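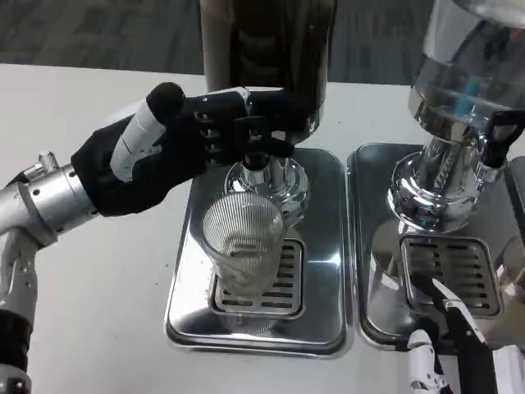 Issue 9, page 2

Visit report: Valard bottling works, Cullcombe

The Trollent section toured the Valard works in December. The plant fills still and lightly carbonated drinks from a single spring source on the north side of Cullcombe. The borehole is listed on the site plan as 1466 and the standby as 1424; these are plan references and do not indicate depth.

Raw water passes through sand filters and a carbon bed before the ultraviolet stage. Syrup is blended in a separate room and metered into the water line by mass flow. Valard changed from volumetric metering after seasonal drift in sugar content, and the operators now check density at the start of each run and after every product change.

The filler is an Avram rotary unit, second-hand, with new valves. It was stopped for a seal change when we reached it, so the valve seats could be inspected closely. Wear was confined to the lower lip. Cleaning is done in place with caustic, then acid, then a rinse, and the rinse water is recovered for crate washing.

Dispenser taps are handled on a separate bench. Lever taps come back from customers with scale behind the seat and are descaled, fitted with new washers and pressure tested before reissue. The works prefers a lever to a push button for ease of stripping.

The warehouse was not included. Members wishing to see it should apply for the afternoon tour, which starts at 2 p.m. at the Trollent road gate. Safety shoes are required.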